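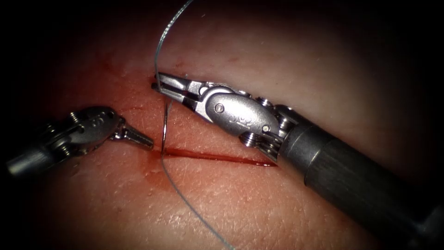
Two surgical instruments over a straight, thin incision.

Picture Book Manuscripts: Frequently Asked Questions

What is the maximum length for a picture book text?
The Harus list takes texts up to 1012 words, excluding title, dedication and back matter. Early readers and chapter books go to the Daretti imprint and have their own guidelines.

Do I need to supply illustrations?
No. Text-only manuscripts are assigned an illustrator after acceptance. Author-illustrators should send a full dummy plus two finished colour spreads. Original artwork is not accepted at any stage before contract.

How should page breaks be shown?
Number each spread in square brackets on its own line. Leave a blank line after the bracket. Illustration notes go in italics and should be kept to cases where the text cannot be followed without them.

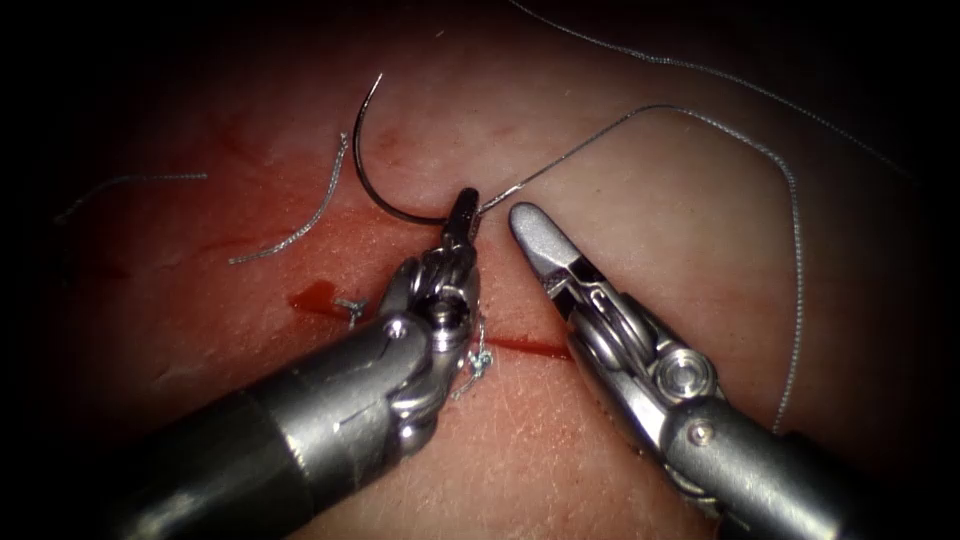 Can I submit a rhyming text?
Rhyming texts are read on the same terms as prose. Mark any line where the stress depends on a regional pronunciation – our readers are split between two countries.

Is simultaneous submission allowed?
Yes, provided it is stated in the covering letter. Withdraw the manuscript by email if it is placed elsewhere, quoting the reference number from your receipt.

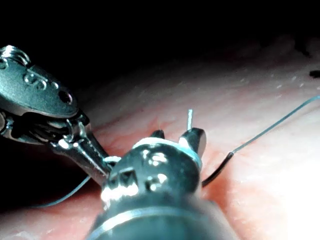 Jui-lin Shek
Submissions Editor, Pustow Children's Books

When does the reading period open?
September. The form closes once 200 manuscripts have been logged, and the list is then closed until the following year.

Will I receive comments?
Declined manuscripts receive a standard reply. Shortlisted authors receive a one-page report, normally within 10 weeks of the form closing.

Who handles school and library edition rights?
Kai-wen Tse, through the Tseng catalogue. Requests for large print and braille files go to the same address – include the ISBN and the format required.

Can I revise after submitting?
One replacement file is permitted while the form is open. Later versions are not read.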